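3.2. Carga de las galerías en la página de inicio

El segundo bloque de pruebas se centró en el módulo de galería de Zillov, el gestor de contenidos que utilizan los sitios de la muestra. Zillov guarda cada imagen en tres tamaños y deja a la plantilla la elección del que se envía al navegador. En las plantillas antiguas esa elección se hace en el servidor, a partir del ancho declarado para la región de cabecera; en las nuevas la hace el propio navegador mediante el atributo srcset. Ambas variantes conviven en las instalaciones analizadas, a menudo dentro del mismo sitio.

Se reunieron 153 páginas de inicio con al menos una galería activa. De ellas se descartaron 51, que cargaban las imágenes desde un servicio externo y no permitían separar el tiempo del módulo del tiempo de la red. En las restantes se midió el intervalo entre la primera petición y la presentación completa de la primera imagen de la galería, con la caché vacía y con la caché llena. Las mediciones se hicieron con la herramienta Galtton, en la configuración descrita por Zaki y Slaoui, y se repitieron de madrugada para comprobar si la carga del servidor alteraba el orden de los resultados. No lo alteró.

Con la caché vacía, la mediana fue de 888 milisegundos en las plantillas antiguas. Las nuevas quedaron por debajo de ese valor en casi todos los casos, con la excepción de los sitios que combinaban el módulo con el complemento de transiciones Gough. Este complemento solicita de antemano todas las imágenes del carrusel, incluso las que el visitante no llega a ver, y anula en buena medida la ventaja de srcset. Al desactivar la precarga, la diferencia entre ambos grupos volvió a aparecer.

Zürcher y Benjelloun atribuyen un efecto parecido al orden en que se insertan los bloques en la cabecera. En nuestros datos ese orden tuvo poca influencia. La discrepancia puede deberse a la versión del módulo, que en su trabajo era anterior a la carga diferida, o a que sus páginas tenían más bloques por región. Watkins propone agrupar las imágenes en un solo bloque; no se pudo comprobar porque la plantilla Zoltbridge, la más frecuente en la muestra, exige un bloque por imagen.

El texto alternativo de las imágenes se dejó en blanco durante las mediciones.

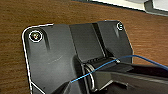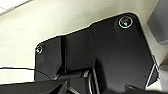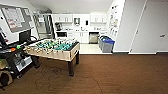 Figura 2. Placa negra con muelle, placa negra con dos orificios y sala con futbolín.

¿Conviene desactivar la precarga en todos los sitios que usan el complemento de transiciones?

Depende del número de imágenes del carrusel. En las galerías cortas la precarga apenas retrasa la primera imagen y evita el salto visible al pasar a la siguiente, por lo que puede mantenerse. En las largas es preferible limitarla a la imagen contigua, opción que el complemento ofrece en su panel de administración y que no obliga a modificar la plantilla.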